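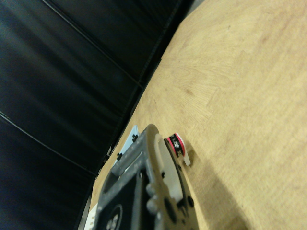 A light wooden tabletop beside dark padded panels.

Lutgate furniture repair days come back after the summer

29/08/2022

The repair days for used furniture in Lutgate will start again next month, the town office informed. Residents can bring chairs, small tables, shelves and similar pieces to the old school building on Morin Street and repair them there with help of experienced people. The participation is free, only the material is paid.

The first season was held in spring and it went better than the organizers expected. In total 136 pieces of furniture were repaired, most of them kitchen chairs. The town paid 3,865 euros for tools, glue, screws and the rent of two workbenches, and the same amount is planned for the autumn.

"People were calling us the whole summer and asking when we continue," said Iveta Šťastný, who leads the program at the town office. "Many of them have a good table from their parents with one bad leg. It is a pity to throw it away, but a new leg from a workshop costs more than a cheap table in the shop."

The biggest change is in the registration. In spring it was possible to come without any appointment, and on some mornings the line was going out to the street. From now on, each visitor must reserve a time by phone or in person at the town library. One person can bring at most two pieces in one day. Large wardrobes and beds are not accepted, as the door of the building is too narrow for them.

New in the program is also a short course of upholstery. It will be taught by Adeel Virk, who has a small workshop in the neighboring village Kekora and was repairing seats of buses before. The course has 13 places and it will show how to remove an old cover, change the foam and stretch the new fabric. Participants should bring their own chair, best of all a simple one with a flat seat.

Mr. Virk recommends to not buy the fabric in advance. "Everybody comes with a beautiful thin fabric for curtains and after one year it has a hole," he said. Stronger fabrics in several colors will be available on the spot for the purchase price.

Pieces which the owners do not want anymore can be left in the building during the opening hours. After the repair they will be offered to families through the social center Lellell. The center is now looking mainly for desks for schoolchildren and for high chairs.

The autumn season will finish before Christmas and the next dates should be announced in January. The leaflet with the complete schedule is available in the library and at the reception of the town office.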